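Keeping the old desktop one more winter

25/08/2023

I spent most of last month deciding whether to replace the desktop in the back bedroom. It does our taxes, holds the family photos and runs the accounting file for my wife's alterations business. It had gotten slow enough that she started doing invoices by hand.

A new machine of the kind I wanted was priced at $2,205 at the shop in Hawthorne. I had the money set aside, but that money was also supposed to go toward the roof over the porch, and the porch leaks.

So I made a list of what was wrong with the computer. It took a long time to start. It froze when the photo program and the browser were open together. The fan was loud. I had blamed all of it on age. When I looked at the memory use during a normal evening, it was sitting near the top the whole time, and the disk was nearly full with 4,000 photos in triplicate from three different backup attempts.

I cleared the duplicates first. That took two evenings and cost nothing. Startup was a little better. The freezing was the same.

Next was memory. I read the manual, wrote down the type it takes and the largest amount it supports, and ordered a matched pair from a seller in Arville. Check the manual before you order. I once bought the wrong kind for a laptop and paid the return shipping myself. 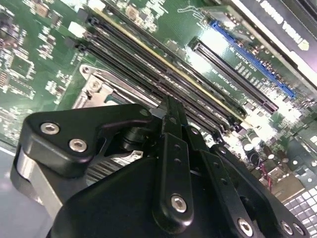 Oluf Kvaran wrote in after my last post to say that I should reseat what I already have before spending anything, and that he fixed a freezing problem in January by taking the modules out, putting them back and pressing until both ends clicked. He also said to unplug the power cord and hold the start button down for a few seconds first.

I did it his way. It made no difference on mine, but it took less than 30 minutes and I would do it again in that order. The new pair went in the next night. The first time I turned it on I got a blank screen, which scared me, and then it came up by itself after a minute.

It has been 9 days. She has the invoices back on the computer. The photo program and the browser run together without locking up. The fan is still loud, and I haven't decided if I care enough to replace it.

The porch roof is next. I have one quote so far and it was higher than I expected, so I am waiting on a second one. If anyone near Umell has had flat roofing done lately, leave a comment with what you paid per square foot.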